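How to Wash and Fold a Canvas Tote Bag So It Keeps Its Shape

20/06/2021
By Heather Pirihi
204 shares | 3 comments

I have used cotton bags for my shopping since 1991, and in the first years I ruined many of them in the washing machine. The method I describe now is slow, but my oldest bag from the market in Lovden still has straight sides. 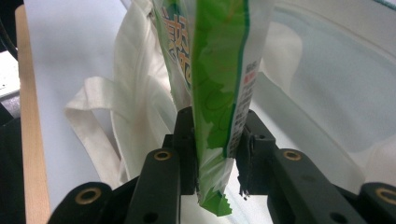
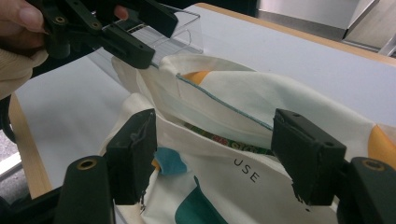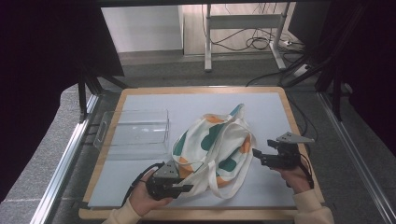

Before washing, empty the bag completely and turn it inside out. Shake the corners over the sink, for crumbs and sand like to stay in the seams. Put the bag flat on a table and look for stains on both sides. A plain white bag can take a stronger soap, but one with colored patches, like the green and orange ones in the last photo, should first be tested in a small hidden place. Press a wet white cloth on the color for one minute. If the cloth takes some color, wash the bag alone and only in cold water.

Washing

1. Fill a basin with cool water and add a spoon of mild liquid soap.
2. Rub the stains with a soft brush. Do not scrub over a print.
3. Leave the bag in the water for about 200 seconds, then move it gently with your hands.
4. Rinse until the water is clear. Two times is usually enough.
5. Roll the bag in a towel and press. Please do not twist it, the straps will become longer on one side.

Drying

Pull the side seams straight while the cloth is still damp. Hang the bag by its bottom edge with two pegs, in the shade. In March my kitchen is cold and it needs a full day.

Folding

Iron it slightly damp, on the inside. Fold the straps down into the bag, bring the two sides to the middle, and fold from the bottom in three parts. Store it standing in a drawer. I keep mine beside the tea towels, and the thicker ones go at the back.

Contact | Copyright Stullness Home Pages | Back to top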